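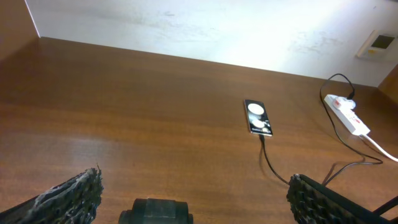

Wednesday's job: stop the planner from treating a phone charging cable as something it can drive through. To the collision checker, a cable has been "table" since the day we wrote it.

The trouble is that Gramance (our planner, named before I had a vote) only believes in boxes. A phone is a fine box. A power strip is a fine box. A cable is a rumor.

Miklós Boros suggested wrapping every cable in one big box, to be safe. I tried it. The planner then reported that the desk was full and declined to move at all. Very safe.

So now we trace the cable in the wrist view, fit a curve, and hang little capsules along it. 9 capsules looked like a string of sausages and missed every tight bend. 200 looked lovely and made the planner think about its life choices for 884 ms. 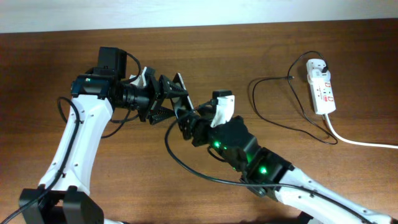 Two arms make it worse, of course. Each one plans around the other, and each one has its own cables, which the checker also thinks are a rumor. I have added them to the list. The list is long.

Irfan Pasaribu rewrote the distance query so it skips capsules that are nowhere near either gripper. Down to 406 ms. He did it before lunch and has been hard to talk to ever since.

Remaining bug: shiny wood. The tracer finds a dark streak in the grain, decides it's cable, and follows it with total confidence to the far side of the desk.

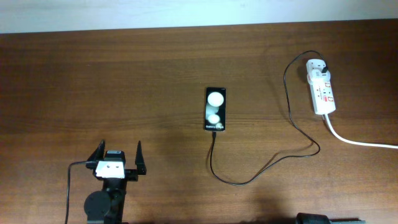 Current fix is to require that a cable start at something, like a plug or a phone. Grain starts at nothing and goes nowhere, so it gets thrown out – a standard I wouldn't want applied to my commit history.

Branch is up as cable-capsules. Please don't merge it yet, the arm's own cables are still on the list. Miklós, this means you.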